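Home | Journal | Records Room | Archive | Contact

Office Journal, Trasness Records Room
10/11/2024
Entered by Tin-yau Cheng

The transfer of the Ornow correspondence to the low cabinet was begun this morning. Both doors were opened at nine and the interior was inspected before anything was brought across. The shelf is sound. The hinges on the right side have been adjusted since June and the door no longer drops when it is let go, a matter I had raised twice with the building office.

It was agreed last month that the cabinet would hold current files only. Closed files go to the Varker store, where there is still space on the lower racks. I have 2,363 sheets listed under Ornow in the old register, and a fair portion of those are duplicates that ought to have been withdrawn years ago. I did not attempt to withdraw them today.

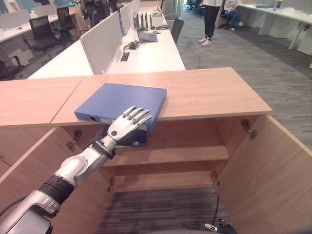
The register itself is in poor condition. Entry 231 has been written over in a second hand and I cannot establish which of the two dates is correct. I have copied both into the new register and placed a query mark in the margin. Should the matter be raised by the Ng office, they may be referred to this page.

I gave the rest of the morning to the question of labels. The previous practice was to write on the label in pencil, and most of the pencil has rubbed away. I have decided on typed labels, with the name of the correspondent on the first line and the years on the second. The blue file boxes have a white area on the front that will take a typed label of ordinary size. Those without a label are to be kept out of general use until one has been prepared.
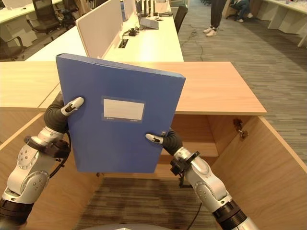
Afternoon

Work resumed at half past one. The files were considered in the order of the register, and the position of each was settled before it was put away. I wish to record the rule so that it is followed in my absence: files in present use are to lie flat on the shelf, label upward, and the space under the shelf is to be left clear. Files were formerly pushed in there on their edges and several of the covers were bent as a result.

The covers were wiped with a dry cloth only. A damp cloth was tried in June and left marks on two of them. I have asked that the spray cleaner be returned to the kitchen, and that it remain there.

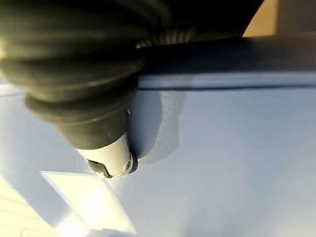
Light blue surface, close view.

A letter was received from Varker at three o'clock concerning charges for the coming year. The rate is to rise to 65 per rack. I consider this high and have written back requesting the terms in full. A copy of my reply has been put in the tray for signature.

The dark blue case has been assigned to the shelf for the present. It is the one most often asked for, and it should be possible to reach it without moving anything else. Anyone removing it is to sign the sheet on the desk and enter the time of return. 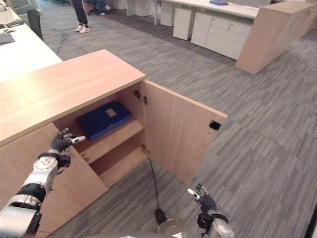

I have also asked for a second key. At present there is a single key to the room, and on two occasions this season I have been called back from lunch to open it. The request was made verbally in June and has now been made in writing.

Remaining for tomorrow: the typed labels, the query on entry 231, and a reply to the Ng office on the matter of the missing index. The room was locked at ten minutes past five.

2 comments | 65 shares

Contact the Records Room | Copyright Trasness | Back to top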